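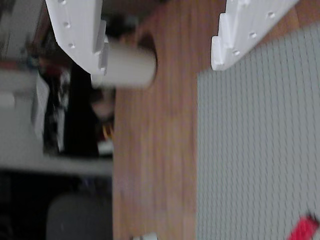 Dishwasher stops mid-cycle and beeps, Forneck under-counter model
Status: Open, waiting on part
Category: Kitchen appliances > Drainage

Hi all, me again with the Forneck. It gets about half an hour into the normal wash, stops, beeps four times and sits there with a puddle in the bottom. If I cancel and run the drain it empties fine (so annoying!), and then the next load does exactly the same thing.

What I've tried so far:
Cleaned the filter. It was gross, but no change.
Pulled the drain hose off at the sink end and blew through it. Clear.
Ran it empty on the quick wash. Finished with no beeps, which got my hopes up for one whole evening.
Switched it off at the breaker for 30 minutes. Same beeps on the next load.

The manual says four beeps is "water level" and sends you to the Trultton service line, where I listened to a flute for most of my lunch break and then got dropped. Does anybody know where the float switch is on these? I've had the kick plate off and I can see the pump, but nothing that looks like the drawing.
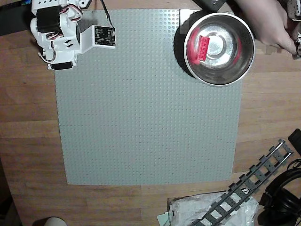 Posted by Carys Yorath | Forneck owners' help board | 7:40 pm

Update! Found the float. It's under the little plastic dome at the front left of the tub, and the dome just twists off. There was a cherry pit wedged beside the stem, so the float was sticking partway up. I fished it out with tweezers, wiped everything down with vinegar and ran a full load.

It got further this time, right into the rinse, and then four beeps again. So I put my meter on the switch, and it jumps all over the place when I wiggle the connector. I'm pretty sure the switch is shot too.

I've ordered a new one from Flirkley, and they say it ships this week. Please leave the ticket open until I've fitted it. Washing by hand till then, and I'm out of dish towels.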